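Stunda Payroll Reporting Guide
Section 6: Setting up the monthly headcount report

The headcount report shows how many people were on the payroll at the end of each month, split by site and by job type. Many employers use it to answer state labor surveys. Set it up once per company. Allow 40 minutes for the first run.

Before you start, you need an administrator login and a finished payroll for the month.

1. Open Reports, then Headcount, then New.
2. Choose the company. If you run payroll for both Gorholm and Temba, make a separate report for each.
3. Set the count date. The default is the last pay period that includes the 12th. 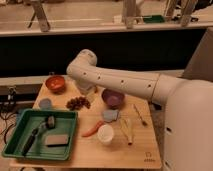

4. Under Include, check Full-time and Part-time. Leave Contractors unchecked unless your state asks for them.
5. Under Leave, choose Paid leave only. Workers on unpaid leave for the whole period are not counted as employed.

Note: A person with two jobs at one company is counted once. The hours from both jobs are added together.

6. Click Preview and compare the total with your payroll register.
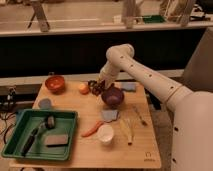
Geetha Palaniappan wrote in to say that her preview came out 8 people higher than the register every November. The extra names were seasonal hires who had been entered but had no hours yet. To leave them out, check Require paid hours and run the preview again.

Caution: Do not delete a worker's record to correct the total. Deleting a record also removes that person from earlier months.

7. When the totals match, click Lock. A locked report can be reopened only by an administrator.

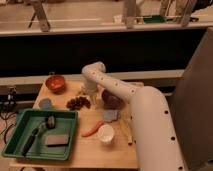
Job types need to be assigned before the report can split the count. Go to Settings, then Job Types, and pick one for each worker from the list. Choose by the work the person does and leave the equipment out of it. Companies with more than 200 workers can upload the assignments as a spreadsheet.

8. Click Export and save the file in Badarex format or as plain text.

If the export button is gray, at least one worker has no job type. Click Show missing to list the names.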